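Print this page | E-mail this page to a friend

Drelldale Robotics Club: the two-arm clothes bench (hire and build kit)

I'm Minttu Rantala and I look after the bench at our club, which mostly means I'm the one who gets asked whether your school can borrow it. You can! It goes out from the end of December, once the Zalstead cup is over and my lot have stopped fighting over it (they're sixteen and seventeen, and very attached).

The kit is two arms on one metal rail, a white tabletop, pale walls round the sides and back, a little clothes rack, a basket and a bag of hangers. The job we set is to get shorts on to a hanger and the hanger on to the rack. It sounds easy and it really isn't, because cloth never falls the same way twice. Our own team logged 1000 tries over the autumn term and they still argue about where to grab the waistband.

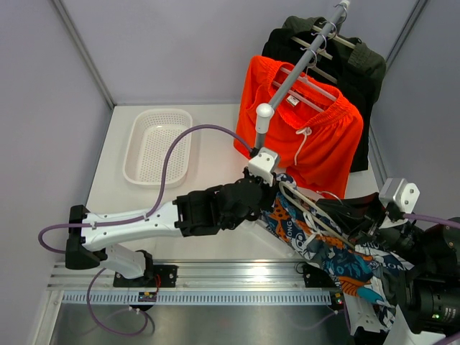 Do my students need to know any coding before they start?

A bit of Python helps, but the Plaron starter lessons that come with the bench begin from nothing, and most of ours had only ever used block coding when they joined.

The lessons take 4 club evenings if you don't rush. The first is all safety and setting up, the second is moving one arm at a time, and after that they're on to both arms together, which is where the shouting starts. Elsa Väisänen wrote the worksheets and she's put loads of space in for sketches – please let them scribble! I tried typing our notes up one year and the drawings were the useful bit.

Each arm has its own gripper camera, and I'd get the students looking at those pictures early on. They learn an awful lot about what gets hidden when something comes in close. 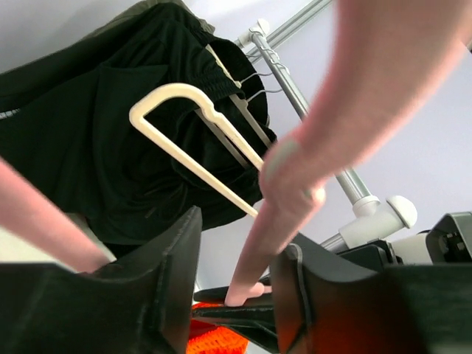
Gripper camera view: dark clothes on the rack, with a hand on the cream hanger.

Spares next. You get 4 extra gripper fingers, a spare set of leads and the small tools. The Hutsuliak carry case is heavy, so bring two people and a proper car, and measure your doorway first. You'll want a sturdy table at your end as well.

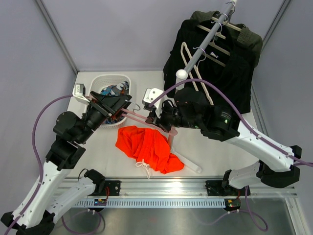
Choosing the clothes is half the fun, and I'd say use your own old ones once the team has got going. Shorts with a stretchy waist are a good start, then try something slippery. Mixing your colours makes it easier to talk about what went wrong, too: with an orange piece lying on the white table and black and olive things over on the rack, everyone knows which one you mean. Watch out for long drawstrings, they catch on everything. I tie ours in a bow before a timed run.

Hire is £19 a week for schools and youth clubs, and you collect it from us after 4 in the afternoon. Drop me an e-mail with your dates and how many students you've got, and tell me if you'd like Elsa to come along for the first evening.

Last updated: December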